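Foneden opens its small-bathroom refits to households in Trerndale

TRERNDALE, 19th August - Foneden, the family-run bathroom fitter, is pleased to announce that its Hoarau small-bathroom package is now open to every household in Trerndale, after a first season in which the company kept the work to a handful of streets close to its own workshop. Bookings will be taken from today for rooms of all shapes, and the little awkward ones are especially welcome.

The Hoarau package grew out of a great many kitchen-table conversations with people who loved their homes and had simply run out of patience with the smallest room in them. They told us about grout that never looked clean however long they scrubbed, about shower curtains that clung, and about walls painted so many times that the door would hardly close. So the package swaps tile for large wall panels that wipe down with a soft cloth, and curtains for clear glass, which lets the light carry on across the room and makes a narrow space feel a good deal kinder first thing in the morning.

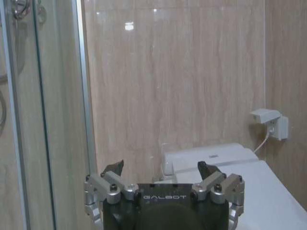 How long will I be without my bathroom?
Most rooms take 6 working days from the morning we arrive, and we ask for one more day before the shower is used so that the sealant can cure properly.

"I have a soft spot for beige, and I'm not ashamed to say so," said Clémence Langlois, who founded Foneden and still visits every home before a price is given. "People worry that it will be dull, and then they live with a warm, pale wall for a week or so and find they've stopped noticing the room is small. We bring the sample boards to the house and leave them there for a few days - you really do need to see them with your own towels and your own light bulb."

Customers can choose from four panel colors, and the fitting team will also look over the pieces that are staying put. A sound toilet doesn't need replacing just because the walls around it are new, and Foneden is always happy to work around one.

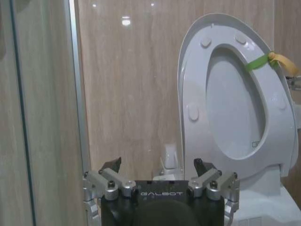 That same thrifty habit runs through the rest of the job, from reusing good pipework to passing along mirrors and cabinets that still have years left in them. Kojo Quartey, who leads the fitting team, said he would much sooner spend a customer's money on careful sealing along the bottom edge of a panel than on something shiny that will be forgotten by spring.

Prices for the Hoarau package start at $3000, including panels and fitting, with glass enclosures quoted separately once the room has been measured. Home visits are free. Sample boards can also be seen at the Dillov showroom, where the display was set up in July.

To arrange a visit, please call in at the showroom or write to the Foneden office in Trerndale.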